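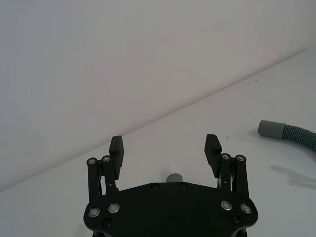

Istthorpe, February. Photo: Nesma Sqalli

Hose pieces find a second use in Istthorpe

Since the beginning of February, people in Istthorpe can bring old pieces of hose to the Norkar parts store in Paltport Road. The store already takes screws, hinges, knobs and wheels from broken household things. Now it takes hose also, in short lengths, which before went directly in the rubbish.

The idea came from Amr Nasr, who works at the sorting table. Many visitors asked him for a small piece of hose to repair a water butt, a washing machine or a pump in the garden, and in the shops they could only buy it by the metre. "A person needs the length of a hand and must pay for a whole roll," he says. "At the same time we were throwing such pieces away every week."

At the moment the store accepts plain tubes and ribbed hose, straight or curved. The curved pieces are more wanted than we expected. A hose that has kept its bend for many years is difficult to make straight again, but it fits well behind a machine where there is little space.

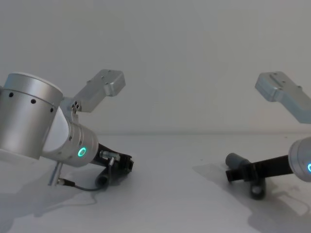
Can I bring a hose that has a crack in it?
Please cut away the cracked part at home and bring the rest, if what remains is longer than a finger.

Hose that was used for petrol, oil or any chemical for the garden cannot be accepted, also when it has been washed. For these pieces please ask at the El Sherbiny yard, which has a closed container for them near the gate.

The pieces are sorted on a white table, and this has a practical side. Most hose is black or dark grey, and on the old brown bench the small holes and the worn places were easy to miss. Each piece is put down alone, with free space on all sides, and turned slowly. Then the two ends are checked. 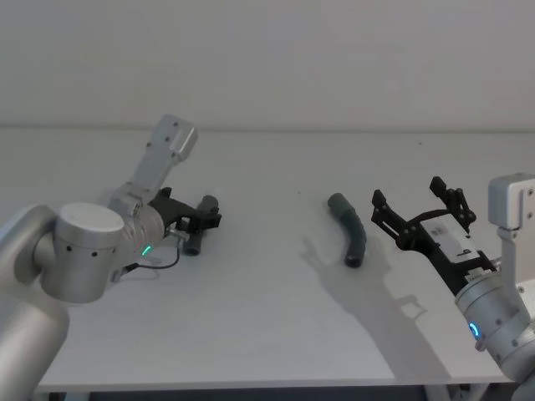

After this the inside width is measured and written on a paper label, tied on with string. Glue labels were tried first, but they did not stay on the ribbed hose. Labelled pieces go into the drawers by width, and the length is not so important, as visitors can cut it themselves at the counter.

Nesma Sqalli, who looks after the drawers, asks people to measure the pipe at home before they come. "They show me with two fingers how wide it is," she says. "It is friendly, but it does not help me very much." A simple ruler is enough. For a round pipe, measure across the outside of the pipe, and bring the old piece if you still have it.

There is no price for the hose. A tin stands on the counter for those who wish to give something towards clamps, which the store must buy new.

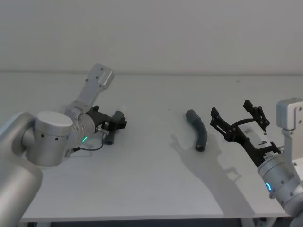

Norkar Reuse, Istthorpe

The counter opens at 11 in the morning. Hose can be left in the grey crate inside the door, dry and without clamps if possible. For larger amounts, for example from a workshop that is closing, please call first and ask for extension 3092.

Wide hose from vacuum cleaners will be added later in the spring, when the new drawers have arrived.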